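Why Do Colours Tell Us Things?

Have you ever known which tap was the hot one before you touched it? There was probably a little red spot on it, and a blue spot on the other, and you didn't have to read a word. Colours are very good at talking to us quietly like that, and once you start looking for their messages you find them all over the place - at the swimming pool, in the kitchen, on the road to school.

Colour is quick, you see. Reading takes a moment, even for grown-ups who have been doing it for years and years, but your eyes pick out a bright colour almost before you have had time to think. Yellow stands out especially well against grey, so you will often find yellow lines painted on roads, car parks and floors.

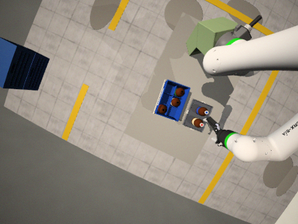
One reader in Minordale wrote to say that the lines in her school hall are all different colours, and that it took her a whole term to learn that green was for badminton and white was for netball. Quite right too! A colour only works as a message if everybody has agreed what it means, and in another school hall green might be for something else altogether.

Small marks can do the job just as well as long lines. Think of a shelf full of jars that look nearly the same. Put a dab of colour on each lid and you can tell them apart in a blink, even from above, when the labels are hidden round the sides.

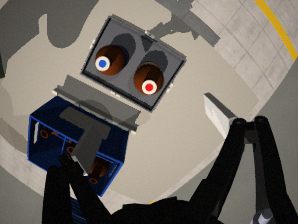
One blue dot, one red dot, both on white caps.

Some people find certain colours hard to tell apart, very often red and green. We call this colour blindness, though most people who have it can still see plenty of colours. Good signs give us a second clue to help, such as a shape or a word or a place. On traffic lights with three lamps in a column the red one is at the top, so you can tell which it is by where it is.
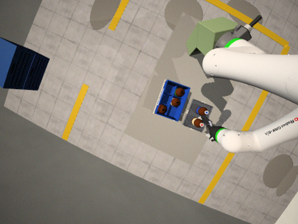 Do dogs see the same colours as we do?
Dogs see blues and yellows quite well, but red and green look much alike to them, so a red ball on green grass can be rather hard for a dog to spot.

If you would like to make a colour code of your own, try it with your school books. Pick a colour for each subject, stick a paper strip down every spine, and write the list inside your cupboard door so the rest of the family can learn it too.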